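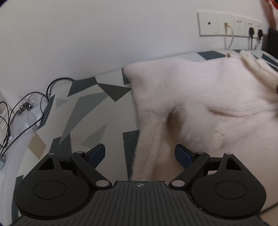
2020-03-02, gripper notes, soft stuff

Swapped the blue textured pads onto the hand-held gripper this morning and spent the rest of the session on fuzzy things, which I've been putting off for weeks. Haiyan wanted numbers on plush before we commit to a pad for the Juška arm, so okay, plush it is!

Did 30 grabs with the blue pads and 30 with the old smooth ones. Blue held through the lift on 29. Smooth ones managed 4 fewer, and most of those misses were me closing too high up where there's only fluff to grab (my fault as much as the pad's, so don't read too much into it). Going in over a rounded, limb-like bit with one finger down near the cloth felt best. You have to watch that lower finger though. Twice I picked up bedding along with the toy and didn't notice until I pulled back.

Close-up view is a pain with white plush on a white wall. Yichen says lock the exposure, I say try it against something darker first. The triangle print on the cloth helps a lot with tracking, way better than the plain sheet we had before.

Left pivot feels a hair stiffer than the right. Guangming, could you look at it before you pack up the Zoma pads? Files are in the shared folder, 164 clips counting the warm-ups and the ones where I dropped it.

Next: same grabs with the slower close, then socks.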